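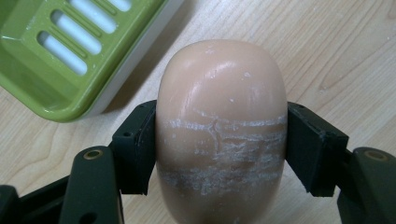 Bar soap between the gripper fingers, soap dish at upper left.

Term report on the Prendalero course project, spring section
Posted Thu 31 March

Readers who follow my posts on teaching at Fercombe will know that the manipulation class changes its set task each year. The spring section was assigned household objects, and the task on which most of our hours were spent is the soap dish. A student holds a gripper in each hand, takes the bar from the table, places it in the dish, and returns both grippers to a resting position. Every completed attempt is saved as an episode, and the episodes are later used by the learning group in the Baumgart building to train a policy.

At the close of the recording period the section had submitted 163 episodes. Of these, 139 were accepted after review. The remaining episodes were withdrawn for the usual causes, chiefly a late start signal or a hand resting on the table for longer than the protocol permits. I consider this a satisfactory result for a group in which most members had never held the equipment before January.

The choice of soap was debated at length in the planning sessions. Several students favored blocks, which are easier to grip and give cleaner numbers. The opposing view, which I shared, was that a class on handling everyday things ought to include one that is smooth, rounded and changes over the course of a term. A bar picks up marks from repeated gripping. The surface one team practices on in the first week is therefore a different surface from the one the last team meets, and the written reports were required to say something about this. The better reports did so in detail. One of them devoted two full pages to where on the bar the pads should be set, and recommended the straight part of the sides over the narrower end. I have since adopted that advice in the course handout.

Seating also received more attention than in earlier years. Under the old rule, operators stood. The present rule asks them to sit close to the near edge of the table, with both forearms free to move over the work area and the cables led down over the table edge. Posture has a direct effect on the recordings. An operator who leans in tends to lift the elbows, the wrists turn, and the approach to the dish becomes steep. Students were asked to rehearse the full movement several times before any attempt was saved. 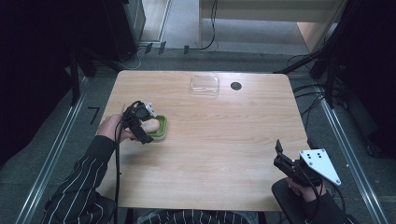
The two-handed version of the exercise was introduced after the midterm break. It is a good deal harder than it sounds. One gripper must steady an object while the other waits or works, and beginners commonly forget the waiting hand altogether. It drifts inward, or it is set down in the middle of an attempt, and the review team then has to decide whether the episode can stand. We settled on a plain rule: the idle gripper stays near its own front corner of the table until it is needed. Acceptance improved from the following week.

I should record a few matters of upkeep for the benefit of next year's section. The contact pads are to be inspected at the start of each session and wiped with a dry cloth. Scuffed pads may remain in use so long as they lie flat, but both members of a pair must be replaced together. Students occasionally changed only the more worn of the two, and the grip became uneven in a way that took a whole afternoon to trace. The bar and the dish are to be put away between sessions, and soap dust is to be cleared from the tabletop before the next team begins. 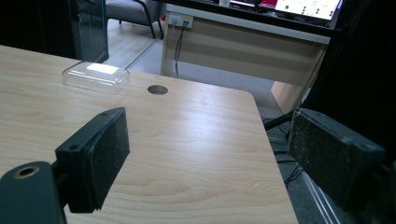

Opening width was the other recurring subject. The protocol calls for the fingers to be fully open at the start of each attempt, and the temptation to begin half closed, to save a moment, was considerable. Those episodes look acceptable when replayed at speed and cause difficulty later, for the trained policy learns to arrive with too little clearance. The reviewers were instructed to be strict on this point, and they were.

The Alter rig, on which the trained policy is to be tested, will become available to the class in July. Students who wish to attend the trials should add their names to the sign-up sheet by the end of term. Attendance carries no credit. The long-term aim is a shared collection of around 3000 episodes across all sections and tasks, and the spring section's work will be added to it under the section's name.

Written reports are due at the last meeting. Each should include the team's episode log, a statement of which attempts were withdrawn and on what grounds, and a short account of one change the team made to its own technique during the term. Late reports will be read, but they will not be considered for the display in the Baumgart lobby.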